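Against the open plan bathroom, and other things I got wrong

I used to say walls were for people with secrets. I said it at dinners. I was insufferable and I was also, it turns out from six years of living in it, mistaken.

Some history. We bought the place on Collado Street in January, old single-story thing, low ceilings, a hallway you could touch both sides of with your elbows. First thing we did was knock down everything that wasn't holding up the roof. Kitchen into dining room, dining room into living room. And then, because we were drunk on plaster dust, the wall between the main bedroom and its bathroom. Magazines were doing it. Hotels were doing it. Tub by the window, sink out in the open. Airy.

Airy is a word I would like taken away from people who sell houses.

Sound first. Everybody warns you about smell but sound is what gets you. A fan in the bathroom is a fan in the bedroom. A dropped shampoo bottle at five in the morning is a gunshot. You learn your partner's whole schedule and you learn it agianst your will. Then steam — the closet doors swelled, the good coat went musty, the paint by the bed came off in little curls.

Noreen Hayes, who lives across from us and has the same house with all its walls in place, came over the first spring and stood there a good while. Then she asked where a person goes to cry. I laughed. I've thought about it since more than anything any designer ever told me.

Because that's the thing a small closed room does. It isn't storage and plumbing. It's a door. Four walls and a lock and for a few minutes you are not available. Kids know it, they slam them. Anyone who has hosted a big holiday knows it, you go sit on the edge of the tub and breathe.

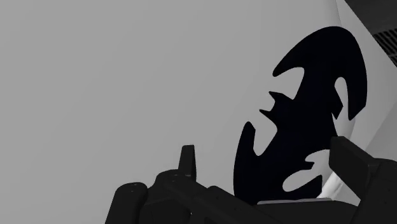
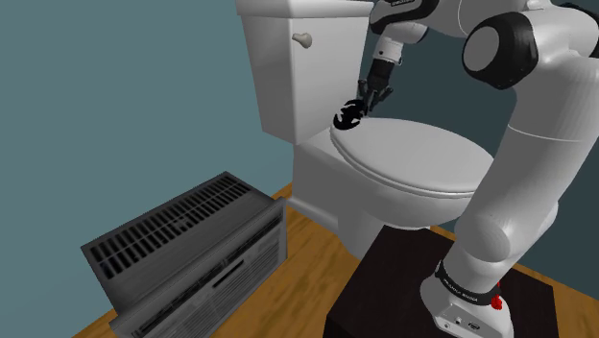
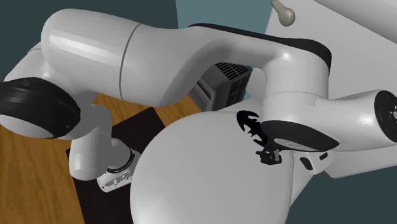 And the open plan crowd never counts this. Light they count, and sight lines, and "flow," whatever that is. I had flow. I had so much flow that a piece of toast burning in the kitchen was in my pillow. What I didn't have was one single spot in the house where I could read a bad letter by myself.

The money argument is also shakier than they tell you. Sure, fewer walls, less to frame and paint. But you're heating one enormous room instead of the one you're sitting in. Our gas bill went up by 50 dollars a month the first winter and it stayed up. I kept the bills. Nobody at the showroom wanted to see them.

So last year we gave in and called Nivaldo Arruda, a builder who had already put two of these back for people we know. He didn't gloat. He did ask whose idea it had been and I pointed at my husband, which was a lie. I wanted something serious and he talked me down — I'd been reading late at night about Nudura walls, which is a lot of wall for between a bed and a sink. We ended up with ordinary studs, insulation, a solid door. Nine days including the paint. A solid door costs more than a hollow one and you should pay it, skip the fancy faucet if you have to.

The first night with the door shut I couldn't sleep, it was too quiet. Second night I slept like a stone.

I know what people will say. Small homes need to borrow space, a studio can't be chopped into boxes. Fine. If you've got one room you've got one room and you make it nice. Also people in wheelchairs, people who need help washing, sometimes a wide open layout is exactly right and I'm not arguing with any of them. I'm arguing with folks who have plenty of rooms and are about to pay somebody to have fewer.

And don't get me started on glass. My sister-in-law has a frosted panel where her bathroom door should be. Frosted! You can see the shape of a whole person in there brushing their teeth. She hung a towel over it in the second week and the towel has never come down. That's a towel doing the job of a door at ten times the price.

If you're in the middle of plans right now, do one thing. Walk through the drawing and find the place you'd go with bad news. Put your finger on it. If your finger lands on the garage, redraw it.

We still have the big kitchen, by the way. I'd put half of that wall back too but my husband likes to watch the game while he does the dishes, and he does do the dishes, so it stays for now.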